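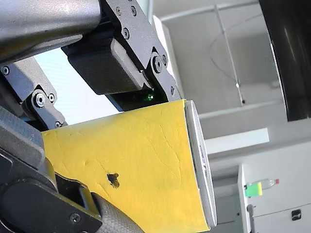

비스듬히 물려 있는 노란 원통

동그란 물건은 왜 이렇게 잡기가 어려울까요! 봉이든 파이프든 병뚜껑이든, 둥글다는 이유만으로 자꾸 돌아가고 미끄러지고 굴러가잖아요. 저는 작업대에서도 부엌에서도 이 문제로 꽤 오래 씨름했는데, 요즘은 몇 가지 요령 덕분에 정말 편해졌어요. 하나씩 적어 볼게요.

먼저 목봉 자르기. 바이스에 그냥 물리면 톱질 두어 번에 봉이 빙글 돌아가 버려요. 자투리 각재에 V자 홈을 파서 받침을 만들어 보세요. 홈에 봉을 얹고 위에서 클램프로 눌러 주면 꼼짝도 안 합니다. 저는 25mm 봉을 제일 많이 써서 홈도 거기에 맞췄는데, 더 가는 봉도 잘 앉아요. 받침은 꼭 2개 만드세요. 긴 봉은 양쪽에서 받쳐 줘야 끝이 처지지 않거든요.

칠이 된 파이프나 겉이 무른 봉은 바이스 턱에 바로 닿으면 자국이 남아요. 낡은 자전거 튜브를 잘라서 턱 양쪽에 대면 딱 좋습니다. 가죽 조각도 좋고요. 그리고 욕심내서 꽉 조이지 마세요! 손으로 돌려 봐서 안 돌면 거기서 멈추면 됩니다. 얇은 플라스틱 관은 더 조이면 타원이 되어 버려요(제가 그렇게 버린 관이 한둘이 아니에요).

둥근 봉에 구멍을 뚫을 때는 드릴 날이 옆으로 흐르지요. 종이테이프를 한 바퀴 감고 그 위에 점을 찍은 다음, 송곳이나 펀치로 살짝 눌러 자리를 내 주세요. 가는 날로 먼저 뚫고 굵은 날로 넓히면 훨씬 깔끔해요. 톱으로 자를 때도 테이프 끝선을 따라가면 단면이 반듯하게 나옵니다.

이제 부엌으로 가 볼까요. 안 열리는 잼 병에는 고무장갑이 최고예요. 굵은 고무줄을 뚜껑 옆면에 감아도 놀랄 만큼 잘 돌아갑니다. 그래도 안 되면 뚜껑 쪽만 따뜻한 물에 잠깐 담갔다가 물기를 싹 닦고 다시 해 보세요. 손에 기름이 묻어 있으면 뭘 해도 소용없으니 손부터 씻으시고요.

애호박이나 당근처럼 굴러다니는 채소는 한쪽 면을 얇게 저며 내고 그 면을 바닥으로 놓으세요. 칼질이 얼마나 편해지는지 몰라요. 도마 밑에는 젖은 행주를 꼭 짜서 깔아 두면 도마까지 얌전해집니다. 밀대는 서랍에 넣을 때 수건을 접어 옆에 끼워 두면 서랍을 열 때마다 덜그럭거리지 않아요.

마지막으로 랩이랑 포일 심. 다 쓴 심은 버리지 말고 모아 두세요! 세로로 길게 갈라서 남은 포장지 두루마리에 끼우면 풀리지 않고, 멀티탭 전선을 접어 넣어도 깔끔합니다. 저는 목요일마다 재활용을 내놓는데, 그 전날 밤에 꼭 쓸 만한 심이 있나 상자를 한번 뒤져 봐요.

다음 글에서는 V자 받침 홈을 손톱으로 파는 방법을 써 볼게요. 여기서 손톱은 손에 쥐고 쓰는 톱입니다!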